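How to Flush and Winterize a Raw-Water Fire Pump on a Small Workboat

By Comfort Wumbei

If your boat carries a portable or engine-driven fire pump, this is my favorite job of the whole off season. Yes, really! It takes one quiet morning, you get your hands on every fitting, and in spring the thing primes on the first pull. I did ours on 13th January, which was later than I like (September is smarter if you lay up early), but the pump room was above freezing and that's what counts.

What you need

A 5-gallon bucket, a garden hose with a flush adapter, nontoxic pump antifreeze, a new impeller and cover gasket, water-pump grease, a soft brush, rags, masking tape and a marker.

Step 1. Close the seacock and tag it. Hang the tag on the ignition key too, so you can't start up with the valve shut.

Step 2. Connect the hose to the suction side and open the monitor valve. Turn on the water first, then start the engine, and let it idle until the discharge runs clear. On our Dasex pump that takes a good long while if we've been working the river mouth, where the silt gets into everything. Shut down the engine, then the hose.

Step 3. Pull the strainer basket and brush it out. Look hard at the lid O-ring! A tiny nick here will let in air, and you'll spend all spring blaming the pump.

Step 4. Before you take the cover off, label things. Tape each hose end and write where it goes, then put a match line across the cover and the housing so they go back the same way.

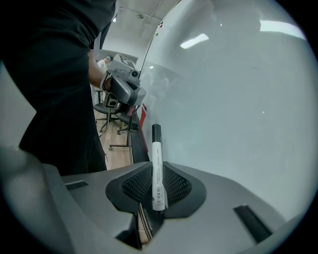 A marker with a black cap, held upright.

Write the engine hours on the tape as well. Ours read 687 this time and 276 at the last impeller change, so I know exactly what that set of vanes has been through.

Step 5. Remove the cover and ease out the impeller. Check for cracks at the root of every vane. If a piece is missing, find it before you go any further (try the first elbow downstream). Leave the new impeller in its bag until spring so the vanes don't take a set.

Step 6. Refit the cover with the new gasket, put the suction hose in the bucket, and draw antifreeze through until the color comes out at the monitor. Use the kind rated to 50 below and don't thin it.

Step 7. Open the low-point drains, crack the monitor valve halfway, and grease the swivel. Ours is a Rultum with two grease points, and the lower one is easy to miss behind the flange.

Write up the date and hours in the boat's log, and tape the impeller bag to the pump cover so it's right there when you launch.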